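Sofa covers: wash them or give up?
Home & Laundry > Upholstery
Page 1 of 1

vdoucet
Monday, 7:42 am
I have a Lullora three-seater with removable covers, a phrase I now understand to be mostly decorative. The covers came off in 20 minutes. They went into a cold wash, exactly as the tag asked, and dried overnight on a rack. Getting them back on has taken two evenings and most of my goodwill. The seat cushions are fine. The back section is a good two inches short of where the zipper would like it to be.
Did I shrink it, or is this just what they're like? A new back cover is $196, and I would sooner sit on the foam.
Verna

pillowtalker
It's what they're like. I had the Lulley, the smaller one, and every spring I fought it like I was putting a wetsuit on a cow. Put the cover on while it's still a little damp. Cotton gives more that way, and it dries to shape on the frame.

Grumbleseat
Please don't put damp fabric on foam. I did that in March, on advice from a forum much like this one, and my living room smelled like a gym bag until summer. Dry it all the way, then stretch it by hand. Two people, one at each end, pull slowly along the seam.

pillowtalker
I said a little damp. I didn't say dripping. If your foam went sour, you had it wetter than you're admitting.

Grumbleseat
I had it exactly as wet as the forum told me to.

M_Urrego
I did alterations for a living before my wrists retired, so a few things.
Cold water doesn't shrink a cotton blend by two inches unless it was never preshrunk, and then it would be short everywhere, seat cushions included. Verna, your seats fit. I'd bet the back cover is on the wrong way around. On a lot of these the front and back panels look identical and one is cut deeper. Look for the care tag. It usually goes at the bottom, on the side facing the wall.
Also turn it inside out first, match the top corners to the foam corners, and roll it down like a sock. People start from the bottom and pull, and that's how seams pop.
– Milagros

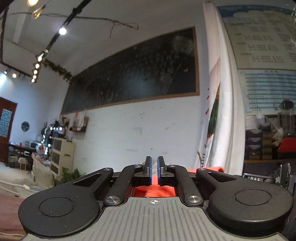
Can you put a cotton sofa cover in the dryer if you take it out early?
Low heat for 10 minutes is fine for loosening creases, but do the rest of the drying on a rack.

couchpotatoe
Disagree with the dryer entirely. I have a Valla and the tag says no tumble drying, with the little crossed-out square and everything. I tumble dried it anyway. It now fits the ottoman.

M_Urrego
Then go by your tag. I'm talking about a blend that allows it.

couchpotatoe
The ottoman looks great, for the record.

Grumbleseat
Has anyone mentioned that you could just vacuum the thing and buy a throw? I've had a Tran loveseat for years and the cover has never once left it. I know what's under there. We have an understanding.

pillowtalker
This explains the gym bag smell.

vdoucet
Monday, 9:15 pm
Update. Milagros was right and I'd like it noted that I resent it. The tag was at the top, facing me, where I have apparently been looking at it for two days. Flipped the cover, rolled it down from the corners, and the zipper closed without any language.
One remaining problem: the left arm has a ripple along the inside that wasn't there before. Do I steam it or sit on it?

M_Urrego
Undo it, push the extra fabric down into the gap beside the seat, and do it up again. Steam after that if it still bothers you. Keep the steamer moving and a hand's width off the fabric.

pillowtalker
Sit on it. Mine went flat in a week.

Grumbleseat
Throw blanket. $20. I'm only going to say it once more.

vdoucet
Tucked it, steamed it, sat on it. Still a ripple, but a smaller one. I've put a cushion there.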